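Linance Slatted Bed Base - Double

Home > Bedroom > Bases and Slats

Item no. 108
In stock at our Drurkside warehouse

The Linance is a replacement slatted base for double bed frames with an inside ledge or side rails. It comes as two rolls of slats joined by cotton webbing. Lay the rolls across the rails, pull the webbing flat and fix the end slats with the screws supplied.

Slats are solid pine, sanded and left unfinished. The edges are rounded so they won't catch on a mattress cover. Rated load is 600 lb, spread evenly over the base.

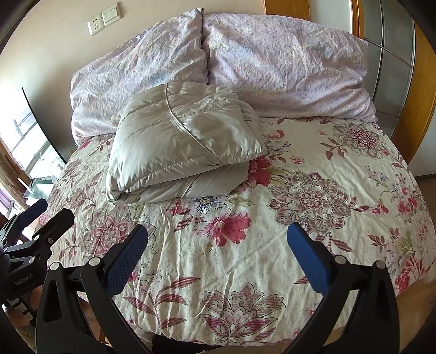 Do I need a center support rail?
Most double frames already have one, and the Linance should be used with it. If yours is missing, order the Dritetti center rail with the base - it adjusts to fit and has two feet.

What's in the box
2 slat rolls, 19 slats in total
8 wood screws
1 hex key for the Dritetti rail (not needed if you have your own rail)
Instruction sheet

Measure between the inside faces of the side rails before ordering. The slats are 55 inches long and can be trimmed with a fine-tooth saw. Trimmed slats can't be returned.

Care
Wipe with a dry cloth. Check the screws after the first month and tighten any that have worked loose.

Delivery
Sent by Alexiou Freight in one carton. Orders to upper floors are left at the building entrance unless you add carry-up service at checkout.

Spare slats and webbing are sold separately.

Page updated 2022-07-23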